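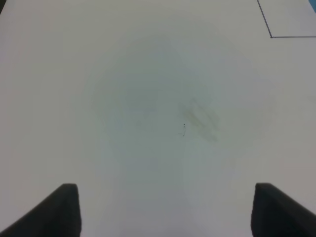

White tabletop with a drawn line towards one corner.

Print this page | E-mail this to a friend

Hellström Coastal Chart Viewer, reviewed

I've been using the Hellström viewer since February, mostly for poring over old harbour surveys of an evening, and I've grown very fond of it (my tea goes cold more often than it used to!). It opens the big survey sheets without any grumbling, even the Irer approaches, a monster of a file at around 200 megabytes, and you can slide about from sounding to sounding as smoothly as you like.

What I love most is the way it lays 2 surveys over one another. I put the older Rulow sheet on top of the newer one and spent a happy hour watching the sandbank creep eastwards. The Betora set came in with all 2,719 soundings in place, and the depths can be shown in feet, fathoms or metres, which is a kindness to those of us who still think in fathoms.

I do have a grumble or two. Printing is fiddly, the search box wants place names spelt exactly as they are on the sheet, and the notes that come with each survey open in a tiny window you can't stretch. I'd still buy it again, and I'm told tide tables are coming in the next version, so I'll have another look then.

Print this page | E-mail this to a friend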